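From: lillholm-staff-list
Date: 26 March 2024
Subject: Re: [lillholm-staff] coat drive + school supply shelf, where are we

Quick one between meetings, sorry for the fragments. Answering inline where I can, rest at the bottom.

> Hi all, I have had a few people ask whether the campus coat drive
> is still taking things and where the boxes went. The one by the
> Vekora Building entrance was gone Friday. Also is the school
> supply shelf a separate thing or the same thing? The flyer makes
> it sound like one drive.

Two separate things. Same flyer because we only got one print run approved. Coat drive = coats, hats, gloves, boots. Goes to the Hsiao Street closet. Supply shelf = pencils, notebooks, backpacks, glue, learning stuff for little kids. Goes to the after-school room at Hsiao Street, different door, different hours, different person with a key. Please don't mix them in one bag, last time it all went to the closet and the notebooks sat under parkas till summer.

The Vekora box was moved, it's inside now, past the second set of doors, left of the mail slots. Facilities wanted the entry clear. The library box hasn't moved.

> Are we still collecting coats at all? It's nearly April.

Yes, until the end of next week. After that we store nothing until September, there's no room. If you bring a coat in May I will hand it back to you. Kids' sizes are what they're short on, espcially 10 through 16. Adult mediums we have plenty of. No dry clean only please, they wash everything in the machines over there.

> What about toys? A couple of people in my office have kids who
> have outgrown things.

Sort of. The after-school room takes learning toys for ages three to 7: letters, counting, puzzles with all the pieces, picture books. No stuffed animals, no batteries, nothing with a cord. Wipe things down before you drop them off. Sets should be in a zip bag with a piece of tape saying what it is, a shoebox is fine too. Books don't need a bag.

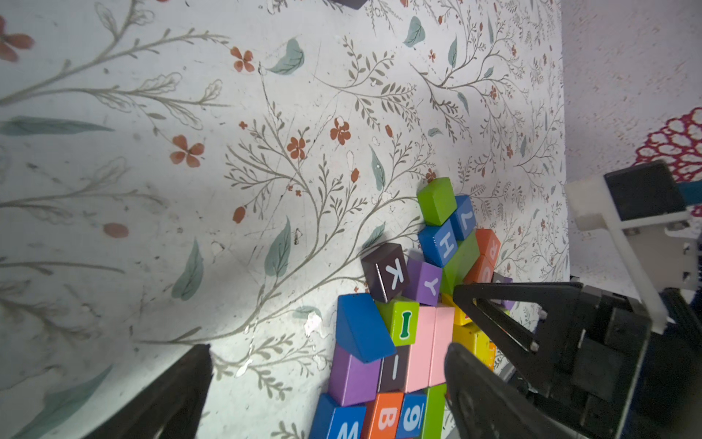
On the sets thing, my office has an alphabet puzzle missing two letters and we were told no at the desk, is that really the rule? Seems a shame to toss it. Also the desk said they close at noon on Fridays and the flyer says 4.

OK so on that. Puzzles with a tray, yes, all the pieces, because the kids get stuck on the hole and it turns into a whole thing. Loose letters or counters, a few missing is fine, just write "not complete" on the tape. The desk was going off the old sheet, which didn't say any of this. I've sent them the new one. If they turn you away again tell them to look at page 2.

Friday hours: desk is right, flyer is wrong. Noon. I'll fix it in the online version today, the paper ones are out there now and will have to stay wrong.

> Is there a total yet? My supervisor wants something for the
> newsletter.

Through last Friday we're at 3,296 items, both drives together. That counts a pair of gloves as one and a pack of pencils as one, so don't let anybody write "3,296 coats" which is what happened last year and we had to run a correction. If newsletter needs a split I can get it but not before Thursday.

Other stuff while I have you:

Van. Zovport is lending us theirs again for the final pickup. It holds less than you think with the back seats in. We need two people to lift and one to ride along and do doors at Hsiao Street. Starts at 10 from the loading dock behind Vekora, should be done by lunch. Reply to me not to the list please. If you have a bad back do not be a hero, there's sorting to do sitting down.

Sorting. Same morning, Lillholm Hall basement, the room with the folding tables. Bring a marker. We have tape. We don't have bags, if anybody's department has a stash of clear ones I'd love a roll.

Cash. We can't take it. The box in the library has had bills in it twice now and I had to walk them over to the business office and fill out a form both times. If you want to give money the link is on the staff page under Giving, pick "community closet" from the drop down. It defaults to the general fund so you do have to change it.

Parking. If you're dropping off by car the 15 minute spots by the dock are OK, leave a note on the dash. Not the fire lane.

Food. Different group, different boxes, not us. The canned goods that ended up in the coat box went over to them Monday. Check the label on the box, the lids look the same.

Think that's everything, I've got to run. If your building doesn't have a box and wants one for the last week let me know by tommorow noon and I'll bring it on my way out.

--
lillholm-staff mailing list
To unsubscribe, send a blank message with "unsubscribe" in the subject line
Posts are archived and visible to all list members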